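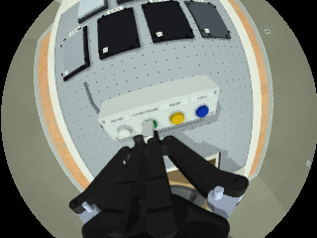
Shared Catalog Project, Hillau and Reselden Libraries
Progress report to the Schumacher Fund, 2022-03-19

We are glad to be writing with mostly good news this time, and thank you again for your patience over the winter, when there was so little to show you. The Reselden records are now loaded into Rerkimska, our new catalog, and readers at both libraries can look for a book in one place and see which building has it. It sounds like a small thing, but people at the desk have been asking for it for years!

Loading went more slowly than we promised in December. The older Reselden records had no subject headings to speak of, and 390 of them turned out to be double entries that had to be merged by hand. We have finished 300 of those and expect to clear the rest this spring. The local history pamphlets (400 in all, many of them never listed anywhere before) are in as well, though only by title and year for now.

We held 16 short training sessions for staff, and they were well attended, even the early ones. The question that came up most was how to place a hold on an item at the other branch, so we have rewritten that page of the staff guide and moved it to the front.

Spending is within the approved budget. We would like to move what is left in the travel line over to record cleanup, if you are agreeable, and will send the form separately. Still open are the music scores and the link to the newspaper index.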